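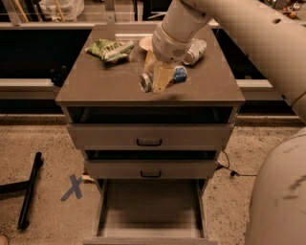

Clearing a room at Dokudside has always started with the bedside cabinet. It's where people leave whatever they finished last before going to sleep, and it has to be empty before anyone can wipe it, check the drawers or get the bed away from the wall. From the spring, part of that first job will be done by a robot on the two lower floors of the Veltville building. Staff who have been into the practice room will know the routine by now: a can lying on its side, gripped round the middle, with another can and a crumpled green snack bag still on the cabinet top to be dealt with. It is slow to watch. It is also the part of the round that most of us would be glad to do less of, and the housekeeping team has had more say in how it is being brought in than some expected.

Dokudside has 151 rooms, let mostly to contract workers on rotating shifts. People leave at four in the morning and at ten at night, and a room may be needed again the same day. The robot comes from Barros, who also look after the floor scrubber in the main corridor. The agreement covers one machine and a trial period, after which the house can send it back.

What it will do, to begin with, is rubbish. It goes into a room that has been marked as vacated, picks up cans, wrappers and paper plates from the bedside cabinet and the desk, and puts them in the bag on the trolley. It will not strip beds. It will not clean bathrooms, touch glassware or handle anything that could be a guest's property. If it meets something it can't name, it leaves it where it is and puts a yellow flag on the room list, and the attendant deals with it as now.

The order of work changes more than the amount. At present one attendant does a room from start to finish. Under the new rota, the robot goes ahead and the attendant follows two rooms behind. Anyone who has worked the lower corridor will see the snag, which was raised at the first meeting: if the machine gets stuck, the person behind it either waits or overtakes. The answer is that you overtake. You don't wait for it, you don't try to free it unless you have done the half-day course, and you won't be marked down for the time. That is now written into the rota notes on page three, after several people asked for it in writing.

There was also a long talk about lifting and bending. Over the past year the accident book had 44 entries for housekeeping, and back strain came up more than anything else. Reaching behind cabinets was part of that, and turning mattresses was the larger part. The robot helps with the first a little and with the second not at all, so the request for a second mattress lifter has gone in separately and should not be mixed up with the trial. The two come out of different budgets.

On jobs, the position is the one given in October. No attendant post goes during the trial. Hours on existing contracts stay as they are. Two relief shifts that were vacant have not been filled, and management has said openly that they are holding them back until they see how the trial goes. Some of the team think that is a cut by another name. The staff side has asked for a clear date by which those shifts are either advertised or dropped, and has been told it will get one before the machine goes on to the floors.
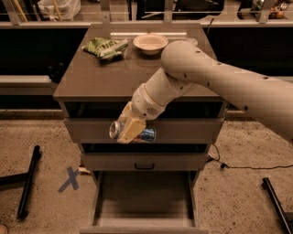 Haf Probert

I've worked rooms at Dokudside for nine years and I was one of the four attendants asked to spend time in the practice room, so I have been asked to say what it was like from our side.

The first thing I noticed was how much of my own job I had never put into words. The Barros trainers wanted to know how we clear a cabinet and I said, well, you clear it. Then they asked which thing you take first. It took me a minute. I take cans first, because they roll and they drip, and I take them from the front so I'm not reaching over anything. Wrappers I take last, all in one handful. Another attendant does it the other way round and we had quite an argument about it. They wrote both down.

The second thing was drawers. We leave drawers open when we have checked them, that's how the next person knows. The bottom one comes all the way out so you can see to the back, and the others get left open as much as you need for your hand. The practice cabinet was set up like that more often than not, and it makes things harder for the arm, with drawer fronts sticking out at different depths just where it wants to work. I've stood there watching it hold a can right in front of the top drawer and caught myself putting my own hand out to shut the drawer for it. You mustn't, by the way. Keep out of its reach until the light goes off.

We asked whether it could check the drawers itself, and the answer for now is no. I was pleased about that and I said so. Things get left in drawers that matter to people. I've found a wedding ring, somebody's tablets, letters, and once a full set of teeth. Those need a person to find them and ring the desk. What I did ask for was that the machine should never shut a drawer that one of us has left open, and that has been agreed.

It gets things wrong. A can standing up it is good with, and lying down it is mostly all right. Crisp bags are worse, they change shape every time they are touched. In our group we logged 447 tries with soft wrappers over the practice weeks and the trainers were honest that it was the weakest part. If it fails with a wrapper three times it leaves it and moves on to the next thing, and you'll find it there when you come in. Treat it as you would any other rubbish. There is no need to report each one, just tick the box.

People have asked me if it feels like training your own replacement. I did feel that in the first week. I still think about it, and I don't think anyone should be told off for asking. What I would say is that I have seen what it does in the time it takes me to do a bathroom, and it has cleared a cabinet and most of a desk. That may be different in five years. For now I would sooner be in the room when the rules are set than read them on the board afterwards, which is why I said yes, and why I'd like two of the newer staff to take my place in the next group.

A few practical points that came up more than once:

The tape crosses on the practice room carpet mark places used in the sessions. Please leave the tape down when you hoover. If a bit lifts, press it back or tell the trainers.

Mind cables and stand legs on the floor in there. Anyone going in with a trolley should park it by the door.

Don't tidy the practice cabinet. I know it's hard to walk past.

Tasteo, who run the canteen, have agreed to go on saving empty cans and packets for us. Rinse them at the canteen sink before they come up. We had wasps last year.

The course for freeing the machine when it's stuck is half a day, paid, and counts as normal hours. It covers the stop button, how to release the grip, and who to ring. You don't need to be good with computers. I'm not, and I passed. If you work nights and can't make a daytime place, put that on the form and a night session will be run if enough people ask.

Night staff have had the least information so far and have told me so. They do the early departures, when the corridor is dark and there is one attendant to a floor. My own view is that the robot shouldn't run on nights until somebody has walked a full shift with it, and I've put that in writing to the house manager. I have had a reply saying it will be looked at. I'll chase it.

The log from the practice room is in the linen office in a blue folder, all 1,547 lines of it, and anyone can read it. The handwriting gets better after the first few pages, when I stopped doing it. There is a sheet at the back for comments and you don't have to sign it.

The next open session is on 2021-03-30, after the handover, in the practice room. Come in work shoes. Sign-up for the course is with the linen office, and if you would sooner talk to me first I'm on the lower corridor most mornings, or leave a note in my pigeonhole.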